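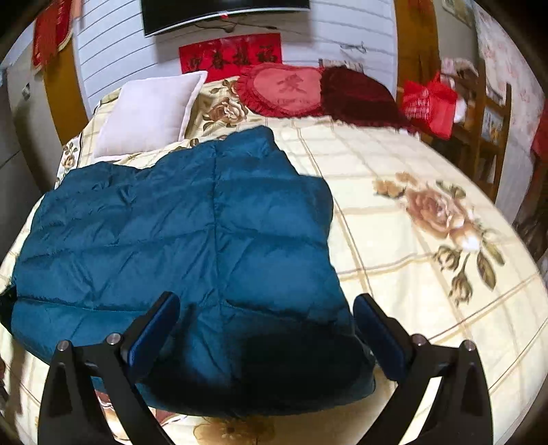 4.2 The bed as a working surface

Padded outerwear takes more room to fold than most households have on a table. In 18 homes visited in Hernisora and Kidville, the surface used for jackets, coats and padded vests was nearly always a bed. The ironing board was used for shirts and for school clothes. The floor was used in two homes, in both cases with a sheet put down first. The present section deals with how the bed was used, what was already lying on it, and how this affected the order of the folds.

Beds were made before folding began in all but three homes. The term "made" is used loosely. It covers a bed with the cover pulled straight and the pillows at the head, and also a bed on which only the side nearer the door had been straightened. Two of the respondents, both in Kidville, said that they would not put a coat on an unmade bed and would make the bed first even if it was to be slept in within the hour. Okonkwo and Nwosu coded these statements separately and agreed on all of them.

Pillows and cushions were seldom taken off. They stayed at the head of the bed and set the upper limit of the working area, so that a jacket was laid with its collar toward them or, less often, across the bed with a sleeve toward them. Decorative cushions behaved in the same way as sleeping pillows. A red heart-shaped cushion with a ruffled edge and the character 爱 in the center, recorded in the home described at the end of this section, sat beside a pale pillow while a teal quilted down jacket was spread over the cover. Items of this kind take up a good deal of depth. On a double bed the loss is small. On a single bed it can mean that the hem of an adult jacket hangs over the side, and the lower part then has to be folded up before the sleeves are dealt with.

Printed covers were common. Plaid and floral prints appeared together on the same fabric in several homes, and the lines of a plaid were sometimes used as a guide. One respondent matched the center back seam to a line and brought both sides in to it. Others said they had never looked at the lines. We did not find any link between the type of print and the evenness of the finished fold, and the sample is too small for a test to mean much.

4.3 Handling of quilted and pile fabrics

Quilted shells and pile fabrics are often stored together, on the same shelf or in the same bag, and respondents tended to describe them with the same words ("thick things", "winter things"). They fold differently. A quilted shell has seams at regular intervals and bends most easily along them. A fold placed across the middle of a baffle tends to open again when the hand is lifted. Pile fabrics such as fleece have no preferred line, and they grip the fabric below them, so that the upper layer can be pulled straight while the lower layer stays bunched.
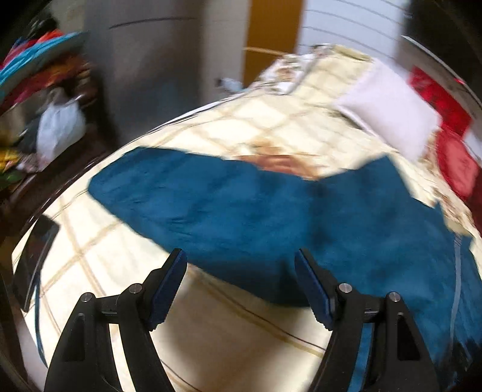 The gripping effect is useful at the start and a nuisance later. It holds the first layer in place on a smooth sheet, where a nylon shell would slide, but any wrinkle left in that first layer is carried through to the finished bundle. Ezeani noted that experienced folders dealt with this by lifting the whole item once and letting it drop before the first fold. Less experienced folders pressed wrinkles out with the flat of the hand, working from the center to the edge, and then repeated the step after each fold.

With nylon shells the main problem was trapped air. The respondents had three ways of handling it. Some rolled the item from the hem and leaned on the roll. Some folded in thirds and knelt on the bundle, which the softness of the mattress made less effective than they expected. The rest left the bundle overnight under something heavy, usually a folded quilt, and bagged it the next day. The mean time to finish one garment was 45 seconds for the first method. We do not report a mean for the other two, as the end point could not be set in a consistent way.

The hem deserves a separate comment. On a jacket laid out with its back up, the hem is the thickest edge that can be reached from the foot of the bed, and it was the usual place for the first hold. The fold was then carried toward the collar in one movement or in two shorter ones. Respondents who began at the sleeves needed more corrections, since the sleeves slipped out again when the body was turned up - a result that agrees with the pilot work at Cakunwood.

Field notes were kept for each visit by the person present. The note for the visit illustrated in Figure 3 is given in full, with only the street name removed.

Figure 3. Quilted jacket spread on a plaid and floral cover, with pillow and cushions at the head of the bed.

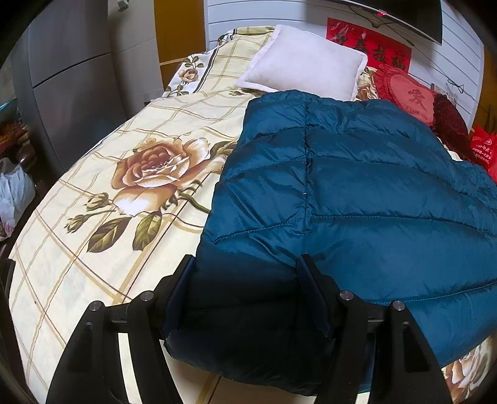 Kidville, 26 February 2020

Bedroom at the rear. Bed used for folding, as in the January visit. Cover is cream with a thin plaid grid and large printed roses, leaves in olive green. Jacket dark teal, quilted in horizontal baffles, glossy shell with some wrinkling. Seam down the center back with a short white thread standing out from it near the middle - to be mentioned to the owner. Fluffy white pillow at the head, red heart cushion next to it. Red plastic bag with white print tucked against the bed. Respondent prefers to fold jackets before lunch because the light is on that side of the house. Owns two storage bags of the Shehu type and considers both too short. (C.H.)

The initials are those of Celeste Huenchumán, who made all the Kidville visits after January. Her remark on bag length was repeated in four other homes. Igwe measured the bags in question and found that an adult jacket folded in thirds along its length would fit only if the collar was turned in first, a step that no respondent had used without being asked. The bag dimensions and the corresponding folded sizes are listed by home in the appendix, together with the fiber content of each garment where a label could be read.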